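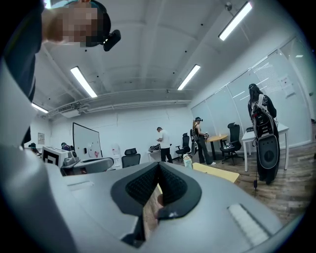 Leaning in at the left. Brown wooden floor through the gap.

13 February 2022

Glue, again. Riet came back from Hawthorne with a jar of the Prirnisen additive and a leaflet that promises longer open time, no loss of strength, no smell. I believe the part about the smell. The stuff smells of nothing at all, and neither does tap water.

What the leaflet says: add to ordinary hot hide glue, stir, work as usual. It gives no temperature. It gives an open time "up to" something, and I have stopped reading sentences that contain "up to". There's a graph with no units on the upright axis. Gaétan says the graph is probably fine and the printer left the units off. Maybe. I'd like to see the one the printer was sent.

Set up two pots so there is something to compare with. Same glue, batch 705, 100 g dry in each, soaked overnight in the cold room. Pot A plain. Pot B with additive, dose from the leaflet. Both in the same water bath, same lid, stirred with separate sticks. Marked the sticks this time.

Wood is the maple offcuts from the Kunton chairs. Long grain to long grain, planed, then half of them scuffed with 400 paper. Bohumila thinks scuffing makes no difference and is probably right, but I want it on paper so that we can quit arguing about it. She also pointed out that I always glue the plain joints first, when I'm fresh and the pot is at its best. Fair. Brittany tossed a coin for the order and I followed the coin.

Open time, by the finger test: B does stay tacky longer than A. I can feel it, and Brittany felt it without being told which was which. So there's an effect. What I can't say is whether the additive does it or the extra water that comes along with the additive. Thin the glue and it will gel later, any apprentice knows that. The leaflet skips over this. Should have had a pot C with plain water added in the same amount. Didn't think of it until the clamps were on. Annoyed.

Strength: nothing yet. Joints stay clamped overnight and then sit on the rack until the end of the week. Please don't break any early, however tempting. Last time somebody snapped one over the bench edge "to get an idea" and the idea was then quoted back at me for the rest of the month as a result.

Solange asked what Barkard use. They say liquid glue from a bottle, and they say they've never had a joint come back. I asked how long they've been making the model. It's new. Well then.

Cost: Riet has the receipt and I haven't seen it. If it comes to more than simply warming the wood first, I'm against it. Warming the wood is free, the heater is running anyway, and we already know what it does.

Things noted on the way:
- B foamed a little when stirred. A didn't. Could be my stirring.
- B dried darker at the squeeze-out on one joint, by the window. The others match A. Not going to build anything on one joint.
- Thermometer in the bath and the one on the wall disagree. Trust neither until Gaétan has had both in ice water.
- Lid on the additive jar doesn't seal. Taped.

Next: pot C, with water only. Repeat the whole thing with somebody else doing the gluing, preferably Bohumila, who has no opinion about the additive and a low one of me as a gluer. Riet to write to Prirnisen and ask for the graph with units. I don't expect an answer but I'd like to have asked.

Riet wants to use B on the next chair in the meantime. No. Plain glue on anything with a customer's name on it until the rack joints have been broken and written up.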